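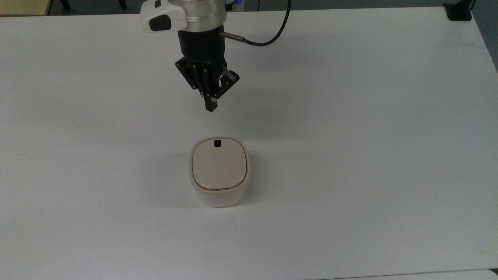
The small cream one with the beige lid.

I have been sorting out the containers in my kitchen, and it has taken longer than I planned. The project started in the spring with a bag of brown sugar that had gone solid in the back of the cabinet. I chipped at it with a butter knife for a while, then threw it out and emptied the whole shelf onto the counter. Most of what came down was half-open bags held shut with rubber bands. There were two bags of lentils, both started. There was a box of cornstarch with the flap torn off.

We moved to Gindasville with a lot of storage containers, and I had kept all of them in the deep drawer beside the stove. I took every one out and matched the bottoms to the lids. I ended up with a pile of lids that fit nothing and a stack of round tubs from takeout soup, which I have washed and kept for years without ever liking them. The orphan lids went straight into the recycling. The soup tubs went to the garage, where they hold screws and picture hooks now.

The thing I learned from that afternoon is that I don't like round containers in a cabinet. They leave gaps. My pantry cabinet is narrow, with one fixed shelf I can't move, and every round jar wastes a little space on each side. Square ones sit against each other. The ones with softened corners lose a bit, but they are easier to wipe out with a sponge, and flour doesn't collect in them the way it does in a sharp corner. So I decided on squarish with rounded corners, and light colored, and I stopped looking at anything else.

I bought the first few at Dornow, the housewares store out past the county line. They have an aisle of kitchen storage that is badly organized but cheap. The clear plastic ones there are fine for pasta. I have three of those. They scratch, and after a few months the sides look cloudy, but I can see when I'm running low and that is all I want from a pasta container.

For the smaller things I wanted something I wouldn't mind leaving out on the counter. I use salt every day, and tea, and there is no sense in opening a cabinet for them. The cream container in the photo is the kind I settled on. The sides are glossy and go in slightly toward the bottom, and the rim of the lid sticks out a little past the body. I like that overhang. It gives my fingers a place to go when I pick up a lid, and I don't end up with prints down the sides. There is a little black tab near the back edge of the lid too. I thought I would find the black distracting against the light color and I don't.

The off-white is a compromise. Pure white looked too cold next to my counter, which is a yellowish laminate I plan to replace someday. My old canisters were dark green and made that corner look crowded, even when there were only two of them. Cream goes with nearly everything. It also shows coffee drips right away, so I wipe it more often than I wiped the green ones.

Here is where things stand now.

Counter, left of the stove: salt, tea bags, and a container for the odds and ends that used to sit in a saucer — twist ties, the little clips for bags, a thermometer.

Top shelf: flour, white sugar, oats. These are the heavy ones and really should be lower, but the lower shelf is shorter and the flour container won't fit under it.

Lower shelf: rice, lentils (one container, finally), cornstarch, baking soda, brown sugar.

Door rack: spices, still in their store jars. I haven't touched those and I may never.

The brown sugar gets its own paragraph. I tried a slice of bread in with it, which works, but then you have a slice of bread in your sugar and you have to remember to change it. I tried one of those clay discs you soak in water. It was fine for a couple of weeks and then I forgot to soak it again. What has helped most is using a smaller container and filling it to the top, and buying smaller bags. I should have thought of that first. I bake maybe twice a month and had been buying sugar for a bakery.

Labels were the other thing I went back and forth on. I own a label maker, a Fetent, bought for a filing project I gave up on. The tape sticks well, almost too well, and it leaves a residue if you change your mind. I put labels on the flour and sugar and then decided the cornstarch would become the baking soda, and I spent a good part of an evening rubbing the glue off with cooking oil. Now I write on masking tape and put it on the underside of the lid. You have to lift the lid to read it, and at that point you can see what's inside anyway, but I write the date I filled it too, and that part is useful. The counter ones have no label.

I have also been washing lids separately from the containers. The seam where a lid meets the body is where crumbs end up, and a quick rinse doesn't get them out. I use an old toothbrush and dish soap and let everything dry on a towel overnight before I fill it again. I skipped the drying once with the salt and had a crust along the bottom by the end of the week. It took some hot water to loosen.

Total spent so far is 55 dollars, and that includes one container I returned and then bought again. There is a nicer set from Lim that I looked at online for 139 dollars. The lids looked heavier and I'm sure it's well made. I closed the page. I already have enough containers, and the shelf they would go on is full.

Next is the drawer under the microwave, which has birthday candles, batteries, and at least four bottle openers in it. I would like to have it done by June. If anybody has found a good way to store cookie cutters, I'd like to hear it. Mine are in a plastic bag, all tangled together, and the bag has a hole in it.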